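On 11/7/22, Danilo Malabanan wrote:

> Does anyone on the list know where the stone in the older Musville houses came from? Ours was built in 1910 and the front steps are worn down in the middle. I'd like to match them if I can.

Danilo,

Most of the steps on the north side came from the Berkanel quarry, which shut before my time. It was a gray granite with a coarse grain. The Lacson yard still has 30 or so salvaged treads out back, mostly 44 inches long. Measure yours before you drive over. They charged me $68 apiece and would not deliver.
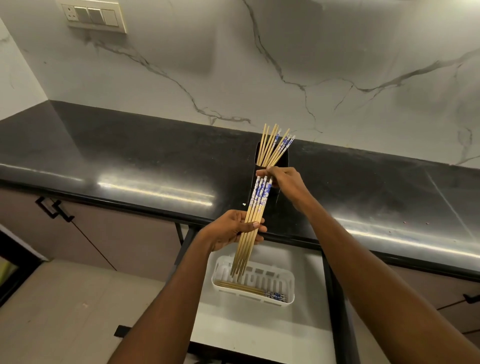
Black granite counter, white marble behind it.

Polished stone is no use outdoors, so don't let them sell you kitchen offcuts for the steps. Ask for a flamed or bush-hammered top.

If the wear is under an inch, you can also have the old treads lifted and turned over. Ellurico did that for the house next to mine. They don't set stone after December starts, so call soon.

Pete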